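Fruit bag and serving table check, with my comments
Surport kitchen, April round

1. Bag sound at the seams? Pass. I tugged both handles quite hard and nothing gave.

2. Fruit fit to put out? Pass, mostly. I do love a peach in with the apple and banana, but peaches bruise if you so much as look at them!
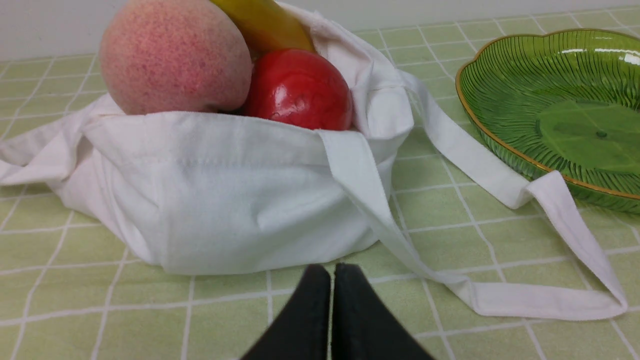 Marinescu disagrees with me on this one: bananas are the real trouble, they go over first and should travel in their own bag.

Fair enough, I've pencilled that in for next time.

3. Straps clear of the walkway? Pass. Long handles are my pet hate (I've had a jug over that way), so keep them up on the table, please.

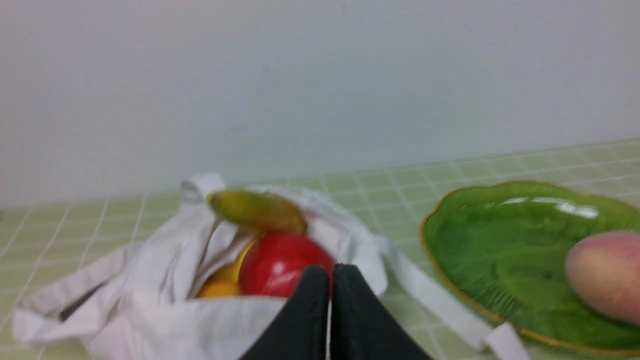 Checked and written up by the Zetisora kitchen desk

4. Glass plate free of chips? Pass. Run a fingertip round the rim, slowly, and do the underside too. Anything rough goes in the box marked Avura and gets swapped.
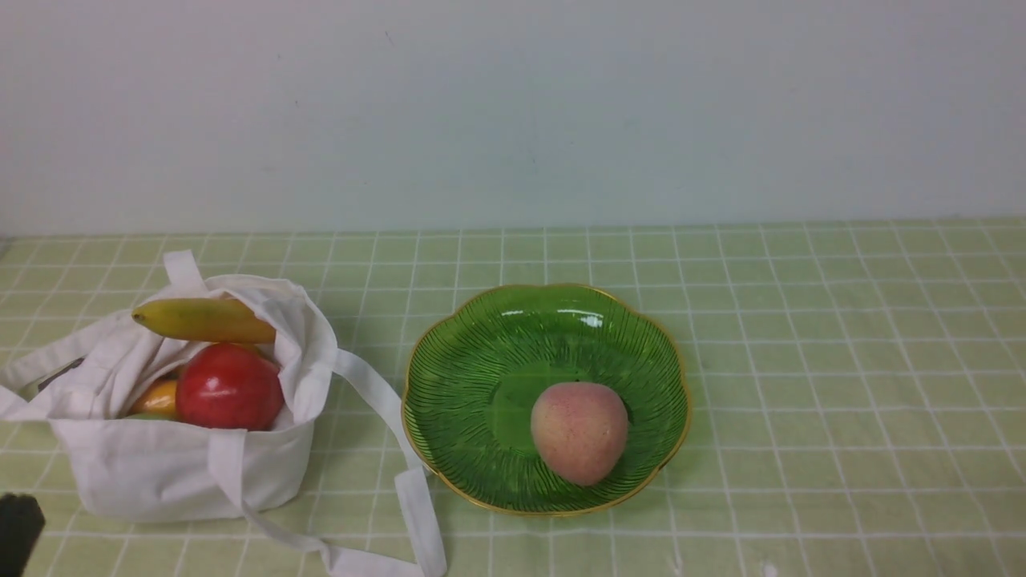
5. Cloth flat and clean? I'm fussy about cloths, I'll admit it, and I give ours a good smoothing before anything heavy goes down. The little squares on the green one are a help, as you can line up the edge of the table by them. There's a small white fleck on it near the bowl, so a quick wipe there. Pass with comment.

6. Fruit washed before serving? Still to do at 2 o'clock.

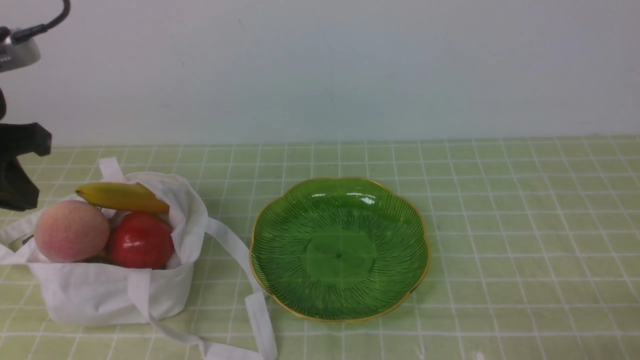 Can the bag go in the wash with the tea towels?
Cool wash only, and dry it flat or the handles twist.

7. Spare cloth in the drawer? Fail. Ordered one.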